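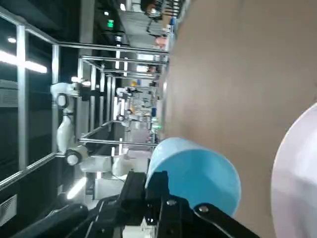 Semerwood Shared Bench Program
Interim report to the Astwood Fund, second period
Prepared by Kamonchanok Phetsri
November 26, 2018

1. Scope of the period

Work covered the draft operating rules for two-arm benches handling household items. Draft 4 replaces all earlier drafts. It applies to the Gál and Bronis task sets and to any new task set added before the end of the grant.

2. Rules now in force

Speed. Arm speed is limited to 200 mm per second whenever a person is inside the marked floor area. The limit is set in the controller and may not be changed from the task script.

Grip. Closing force is set per object class and recorded before the first run. Cups and other thin-walled items have their own class. A cup that shows a crack or a permanent dent is withdrawn and logged.

Start condition. Both arms are powered and free of faults before objects are placed. The operator reads the status light on each base and enters the result in the run sheet.

Cables. Slack is checked at full reach on both sides. Cable routing at the front edge of the table remains an open item.

3. Results

The run log holds 3,103 entries under Draft 4. Entries without a completed start check are excluded from the success rate and listed separately. The log format was frozen in November.
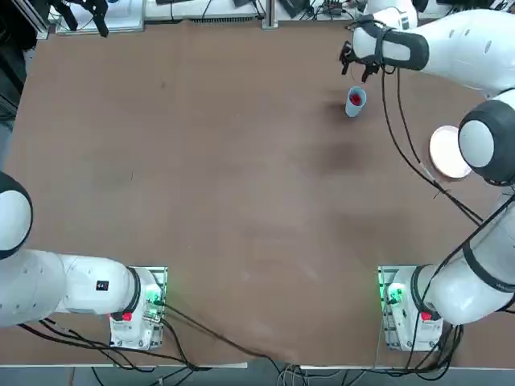 Wolfram Wendt objected to the start condition as written. In his view a status light shows that the arm has power and no reported fault, and says nothing about whether the gripper will release on command. He asked for an open-and-close cycle on each gripper before any object is set out, with the result signed in the run sheet.

The request is accepted for Draft 5. The added time per session will be measured over 200 sessions and reported with the next claim.

4. Open items

Cable routing at the front edge: fixed clips to be tested on one bench.
Stained or worn table surfaces: replacement limit not yet agreed.
Budget: no change requested.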